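Règlement pneus pour la prochaine manche du Ballell : encore une usine à gaz ?
Forum Endurance amateur > Règlements et technique

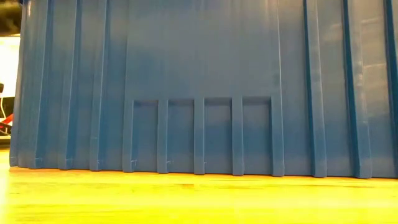 Photo : archives du forum / DR

pitlane_grincheux
J'ai lu deux fois l'additif publié mercredi par l'organisation du Trophée Ballell et je reste perplexe. En gros : 18 pneus marqués par voiture pour tout le week-end, essais compris, et un passage aux stands obligatoire de 60 secondes minimum à chaque relais. On nous vend ça comme une mesure d'économie. J'aimerais bien voir le calcul, parce que chez nous le budget pneus n'a jamais été le poste qui fait mal. Les droits d'engagement, en revanche, personne ne parle de les plafonner.
Des avis de gens qui roulent vraiment ?

apex_tardif
On roule en Flekeck depuis 2 saisons et je suis plutôt pour. Sans limite, les gros teams mettent du neuf à chaque relais et toi tu regardes passer les trains. Là, au moins, il faut gérer.

pitlane_grincheux
« Il faut gérer », d'accord, mais celui qui a une auto légère gère tout seul. Une Flekeck ne mange pas ses pneus arrière. Viens essayer avec une propulsion de la catégorie au-dessus et on en reparle après le deuxième relais.

vieux_chrono
L'arrêt minimum me gêne plus que les pneus. Une durée imposée, ça gomme le travail des mécanos. On s'entraîne tout l'hiver à changer de pilote proprement et au bout du compte on attend devant un panneau avec un chrono à la main. Côté sécurité je comprends l'idée, mais alors qu'ils le disent franchement au lieu de mettre le mot « équité » dans chaque paragraphe.

mado_57
Vous oubliez ce qui se passait avant. À Sorkon l'an dernier, j'ai vu une auto repartir avec le harnais du pilote pas fini de serrer. Si l'arrêt long évite ça, je prends, et tant pis pour la beauté du geste.

vieux_chrono
Une auto. Et elle a été sanctionnée, que je sache. La règle existait déjà.

mado_57
Sanctionnée de 10 secondes, autant dire rien du tout. Ça ne décourage personne.

stand_b
Question bête : qui contrôle le marquage ? À la manche du circuit Ní Chonaill, il y avait un seul commissaire pour toute la voie des stands et les étiquettes se décollaient à la première averse. Je n'accuse personne, mais un règlement qu'on ne peut pas vérifier, moi je n'y crois pas trop.

apex_tardif
L'additif parle de marquage à chaud, article pneumatiques, dernier alinéa. Donc plus d'étiquettes.

stand_b
Il dit « marquage à chaud ou tout autre procédé ». Relis. Tout autre procédé, ça peut très bien être l'étiquette.

apex_tardif
Bon, exact. Je n'avais pas vu la fin de la phrase.

pitlane_grincheux
Voilà, c'est exactement mon problème avec ce texte. Autre chose : rien sur la crevaison. Si je coupe un flanc sur un débris au tour de formation, est-ce que le remplacement sort du quota ? Tel que c'est écrit, oui. Et les pneus pluie, comptés ou pas ? Un paragraphe dit « tous types confondus », l'annexe dit « slicks ».

lulu_propulsion
J'ai posé la question par mail pour les pluie. Réponse : « le point sera précisé au briefing ». Les pneus, eux, il faut les commander bien avant le briefing…

mado_57
Sur la pluie je vous rejoins, c'est mal ficelé. Mais de là à parler d'usine à gaz — on a connu pire avec le ballast de réussite.

vieux_chrono
Le ballast, au moins, on savait combien on prenait. Cela dit, le plateau a perdu près d'un tiers de ses engagés, alors je comprends qu'ils essaient quelque chose. Je doute juste que ce soit par là qu'il faille commencer.

lulu_propulsion
Nous on s'inscrit quand même et on verra en mai. Si quelqu'un obtient une réponse écrite pour la crevaison, qu'il la colle ici svp, le chef d'équipe veut passer la commande.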